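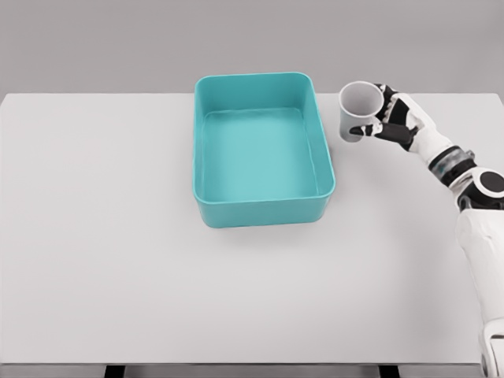
I've been teaching fourth grade in the same building for 11 years, and in that time I've had four different visual timers on my desk, so when I tell you the Nillov is the one I'd buy again, it comes from a long and slightly expensive history. We carry three classroom timers in the Jernport shop now and this is the one that gets the most questions, mostly from teachers who want to know if it's worth paying more than they would for a kitchen timer. My answer is yes, with a couple of grumbles I'll get to. It's meant for the jobs where kids need to see time going by: silent reading, clean-up, center rotations, the last stretch of a writing block. Clean-up is my favorite. I like a bare pale table with one empty teal bin on it, ready for whatever's about to get dropped in, and then I turn the dial to five minutes and stop talking.

Posted in April by the Jernport classroom desk
4 min read

The Nillov is a round dial timer with a colored disk that shrinks as the minutes run down. You turn it to the time you want and let go. There's no start button, and I love that, because a kid can set it (mine fight over the job). It goes up to 60 minutes and the numbers are big enough to read from the back row of a class of 36, which I can vouch for because I covered a combined group that size for most of one winter and had no other way of keeping anybody on schedule.

The sound. You get three choices on the back: a soft chime, a longer beep, or nothing at all. I keep it on the chime. The beep is fine for a gym or a cafeteria but it's a lot in a small room, and I had one student who'd cover his ears about a minute before it went off, so we switched and that was the end of that. On silent, the disk just runs out and a small light blinks until you reset it. Good for testing.

It doesn't tick! I know some people like a tick. I had the Karras dial timer for two years before this and you could hear it from the hallway. If you have the Karras and it works for your group, keep it, it's a sturdy thing and the magnet on the back is stronger than the one on this. I just can't read student essays next to it.

What comes in the box: the timer, a fold-out stand, a set of batteries and a card with the instructions in English and Spanish. The stand is my first grumble. It's fine on a desk, but on a windowsill or anything narrow it wants to tip backward, and I ended up sticking mine to the side of a filing cabinet with the magnet. If you have a magnetic whiteboard you'll never unfold the stand.

Second grumble - the dial only turns one way. Turn it past the time you wanted and you have to go all the way back to zero and begin again. It takes two seconds, but it bugs me every time, and substitutes always think they've broken it.

Battery life has been good. I change mine once a semester and I use it all day long. Please take the batteries out over the summer. I forgot one year with an older timer and came back to a crusty mess in the battery door.

A few things people write in to ask:

Can it repeat? No. If you run rotations you'll need to reset it each round. The Budska digital timer in our shop does repeat, and it costs less, but the little ones can't read it yet, so I only suggest it for middle school and up.

Is it okay for home? Sure. A lot of families picked one up when their kids were doing lessons at the kitchen table and kept using it for homework and piano practice.

Will it survive a drop? Mine has gone off the edge of a desk onto tile more than once. There's a chip in the rim and it still keeps time.

Do you do school orders? We do. We take purchase orders, and you can mix colors in a single order. The biggest one we've packed so far was 100 timers for a whole district, half blue and half green, and we're happy to do small ones too. Colors right now are blue, green and gray. Red is on its way back but I don't have a date.

Item number is 4000, which is handy if you're filling out one of those forms with the tiny boxes. Returns are the same as everything else in the shop - send it back unused in the box and we'll refund it, and if it shows up with a dead dial just write to us and we'll mail you another one.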